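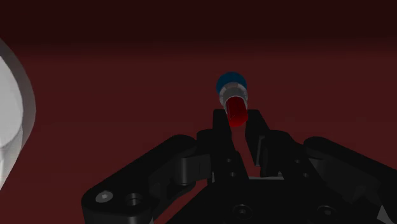
A simulated gripper with its fingers open, near a small capped object. Computer drawing from the Grivia practice program.

How a Robot Plans a Grab

A robot hand with two flat fingers is called a parallel gripper. It has no brain of its own. A computer program tells it where to go, how wide to open and when to close. Programs like this are often tested in a simulator first. A simulator is software that works out how objects would move and then draws them on a screen.

The program does its work in steps.

Step 1: Find the object. The software needs to know where the object is and which way it leans. Together these are called the pose. A pose takes 6 numbers. Three say where the object is: left or right, near or far, high or low. The other three say how it is turned.

Color can help with this step. The object in the picture has a blue cap, a silver collar and a red body. The program can look for the places where one color stops and the next begins. If it knows that blue belongs at the top, it can tell which end is up.

Step 2: Choose a grasp. A grasp is a place to hold. The program makes a list of possible grasps and gives each one a score. A grasp gets a low score if the fingers would bump something on the way in, or if they would touch only the tip of the object. In one test at Grivia, the program made a list of 549 grasps and kept the best 12.

Step 3: Plan a path. The path is a row of small moves from where the gripper is now to where it needs to be. The software checks every move. If a finger would pass through the object or the table, that path is thrown out and the program tries another.

Step 4: Close the fingers. A part of the program called the controller does this. It compares where the fingers are with where they should be. The difference is called the error. A large error means keep moving. A small error means slow down. The controller repeats this check many times each second.

Anitha Nair writes the grasp scoring code at Grivia. Each Monday she changes one rule in the program and runs the same tests again. "If I change two rules, I can't tell which one made the difference," she says.

Words to know
Pose: where an object is and how it is turned.
Grasp: a place and a way to hold something.
Controller: the part of a program that corrects movement.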